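Lovar Laundry Folding -- README

Household garment folding, recorded at a table, one garment per clip.
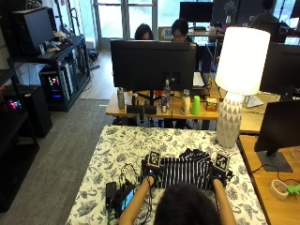 Striped garment on the floral cloth, held at both sides.

Hello and welcome! Lovar is a collection of short recordings of people folding ordinary clothes at home-sized tables. If you care about how cloth behaves when someone picks it up, turns it, loses a sleeve and finds it again, we think you will have a lovely time in here. We certainly did putting it together.

What's in it

There are 575 clips in this release, each covering one garment from the moment it lands on the table to the moment the folder lets go of it. Clothes come in as they would from a basket: bunched, half inside out, with one sleeve tucked somewhere unhelpful. We didn't tidy anything up beforehand.

The garments are grouped into 7 types:

tops_short -- T-shirts and short-sleeved blouses
tops_long -- jumpers, shirts, long-sleeved tops
trousers -- including leggings and pyjama bottoms
skirts_dresses
towels -- hand and bath size
small_linen -- tea towels, napkins, pillowcases
unsure -- anything two labellers could not agree on

Please don't skip the last group! It has some of the most interesting handling in the whole set, such as a wrap cardigan that defeated three people and a fitted cot sheet that Carmela Benedetti folded four different ways in one afternoon, all of them good.

Stripes, checks and plains

Pattern is labelled separately from type, and this is the part we are most pleased with. Stripes are brilliant for folding work. A vertical stripe shows you at a glance whether the cloth is lying square or has been pulled on the slant, and you can follow a single line through a crease and out the other side. Plain dark cloth gives you almost nothing by comparison, and anyone who has tried to find the shoulder seam on a black jumper will know the feeling.

The pattern field takes one of these: plain, stripe_v, stripe_h, check, print, mixed. Direction is judged with the garment the right way up as worn, whichever way it happens to be lying on the table. Soo-ah Son went through every striped clip a second time to make this consistent, so if you have the old trial version, throw away its stripe labels and use these.

The table cloths

We used several cloths and kept the busy ones on purpose. Real tables have flowers on them. A white cloth with a thick blue-grey leaf and flower print is much harder to see clothes against than a bare top, and we think that is well worth having. The cloth field gives you a short code (F for floral, P for plain, W for woven check), so you can hold the floral ones back for testing if you like. Jayanthi Iyengar does exactly that and recommends it.

The cloths do slide now and then, mostly with heavy towels. We left those clips in and set cloth_moved to yes.

How folding was done

Folders were asked to fold as they would for their own drawers. No method was taught. You will find halves, thirds, the roll, the shop fold with the sleeves tucked behind, and at least one thing Ju-won Ko calls "the envelope" which we have never seen anywhere else. Each clip has a free text note in fold_style, in the folder's own words. Some are one word long and some are a paragraph about somebody's aunt.

Stages are marked with start times:

grasp -- first firm hold with both hands
spread -- opening out and flattening
fold_1, fold_2 and so on -- one for every fold made
smooth -- any pressing or stroking of the finished piece
release -- both hands off

If a folder gives up and shakes the garment out, the stage is marked redo and the counting starts again at spread. There are plenty of redos. Trousers are the worst for it.

Files

clips/ holds the recordings, named by type and number
labels.csv has one row per clip
stages.csv has one row per stage
notes/ has the folders' longer comments, as plain text
splits/ has our suggested train and test lists

The stages file runs to over 4000 rows, so do open it with something better than a phone. Times are in seconds from the start of the clip. Empty cells mean "not checked", so please don't read them as "no".

The splits keep every garment on one side only. If a striped top is in train, you won't meet it again in test, even on a different cloth or with a different folder.

Known problems

Fitted sheets turn up once or twice and have no proper type. They sit in unsure.
Left and right sleeves are swapped in a few tops_long rows. We have fixed all the ones we know of.
The smooth stage is a matter of taste. Two labellers marked it generously and one hardly at all, so check the labeller field before comparing.
There are very few children's clothes. We would love more.

Changes

2024-03-12 -- pattern labels redone, cloth_moved added, splits rebuilt to match.

Getting in touch

Corrections are very welcome, and so are fold styles we have missed. Ah-rin Yoo looks after the labels and answers questions about them. Please give the clip name and the stage when you write. Bed linen is next on the list, and we hope to have a first batch ready in September.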